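Refrigerator placement

Refrigerator placement is the choice of where a domestic refrigerator stands within a kitchen or other room, and of how much space is left on each side of it. It is treated in kitchen planning as part of the wider question of how storage, preparation and cooking areas relate to one another. The subject covers access to the appliance, the movement of air behind and above it, the direction in which its doors open, and its distance from sources of heat.

Background

Before mechanical refrigeration reached the home, perishable food was kept in a larder or pantry, usually on the coolest side of the house, or in an insulated ice box. The position of the larder was fixed when the house was built. Early household refrigerators were often put wherever a large object could be fitted, including hallways, sculleries and enclosed porches, and many older houses still have no space in the kitchen intended for one.

As fitted kitchens became common, the refrigerator was given a planned position, generally at the end of a run of units where a tall object would not interrupt the worktop. The idea of the work triangle, which links the refrigerator, the sink and the cooker, was widely taught during the twentieth century and is still used as a starting point. Later approaches divide the kitchen into zones and place the refrigerator with dry food storage.

Ventilation

A compression refrigerator removes heat from its cabinet and gives it off to the room. In free-standing models the heat leaves through a condenser at the back, underneath or within the side walls. If warm air cannot escape, the compressor runs for longer and more electricity is used. Clearances differ between models, and the figures in the installation instructions take precedence over general advice.

Built-in models are designed to draw air through a grille in the plinth and release it above the housing. A free-standing model placed inside a closed housing does not have this path and may overheat. Dust on an exposed condenser has a similar effect to a lack of space, and periodic cleaning is commonly advised.

Heat and surroundings

Placement beside an oven, boiler or radiator, or in strong sunlight, increases the work the appliance must do. Where an oven and a refrigerator have to stand side by side, an insulating panel may be fitted between them. Very cold rooms also cause difficulty. In an unheated garage or outbuilding, a fridge-freezer governed by a single thermostat may run too seldom to keep the freezer section frozen. Manufacturers state a climate class for each model, which gives the range of room temperatures in which it is meant to work.

The floor should be level and able to bear the weight of the loaded appliance. Adjustable feet are used to correct small differences, and some makers recommend a slight backward tilt so that the doors close by themselves.

Corners and door swing

Corner positions are common in small kitchens because they leave the longest unbroken length of worktop. The main limitation is the door. When the hinges are on the side next to a wall, the door may be stopped before it has opened far enough for drawers and shelves to be pulled out. A filler strip between the wall and the appliance can provide the extra room. When the hinges are on the side away from the wall, the door opens freely, but it may stand between the user and the nearest work surface.
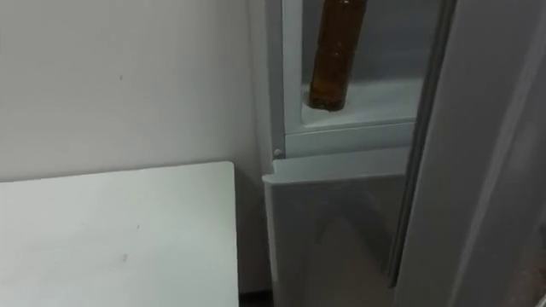 A white refrigerator in a corner position, with its upper door open.

Many models have reversible doors, and the hinges can be moved to the other side during installation. The change is less often possible where the door carries a water dispenser or an electronic display. Double-door models need less space in front but require clearance on both sides.

A clear surface close to the refrigerator, known in some planning guides as a landing area, allows food to be set down while the door is open. It may be a worktop, a table or a trolley.

See also

Kitchen work triangle
Larder
Fitted kitchen
Climate class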